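Progress report to the Eynon Fund, second installment
From: Myfanwy Hopkin, Nemmont Aircraft History Project
2020-08-01

Hi Erdal,

You asked for something shorter than last time, so I'll try! The big news is that the company history is finally moving again. When I wrote to you before, we had the early chapters on Wirnia Aeroplane Works in decent shape and then a great big hole where the merger with Statis Aviation ought to be. Well, the hole is mostly filled. Hefin Beddoe found the board minutes mixed in with a pile of payroll ledgers (mislabeled, of course), and I've been living in them ever since.

Where we are with the scanning: 940 drawings done out of 1,000, and the leftovers are the oversized wing sheets that won't go through our scanner. Bleddyn Parry wants to send them out. I'd like to try shooting them flat in sections first, and we're still going back and forth on that. Either way it stays inside the budget line you approved.

The captions are slower. We have 519 photographs from the flight test department and I've written up maybe half, mostly the trainer and the two floatplanes. The factory floor pictures are the hard ones, with rows of people and hardly a name on the back. Otakar Beneš has been phoning retired riveters and fitters all through the spring and he's got around 30 recorded interviews now. They're wonderful. One woman talked for an entire afternoon about fuel tank sealant and I could have listened to more.

One change from the plan: I've moved the chapter on the crop duster ahead of the one on the wartime subcontracts. The minutes show the duster was designed earlier than we all thought, and the old order made no sense once I knew that. It does mean the page count for part two goes up a bit.

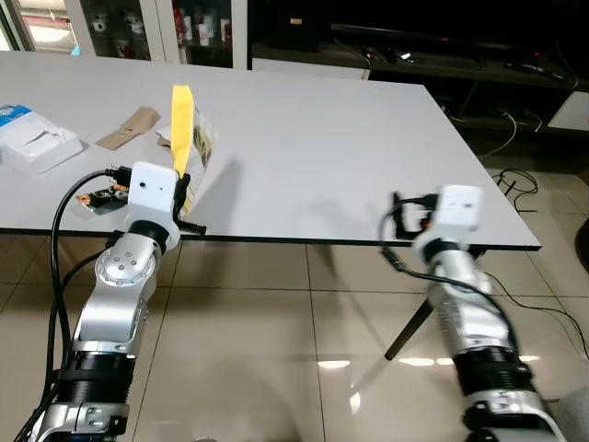
Two robotic arms at a white table, the left one holding a snack bag.

Money is fine. We're under on travel (no trips at all since winter) and slightly over on archival boxes, and I'd like your okay to shift the difference across. Bleddyn has the spreadsheet and will send it separately.

Still to do before the next installment: the wing sheets, the rest of the captions, and a proper index, which I keep putting off. I also owe you the sample chapter on the merger. It's drafted, but Hefin is checking my dates against the minutes and he's found a couple of wrong ones already, so give us until the end of August for that.

Thanks again, and call if anything looks odd.

Myfanwy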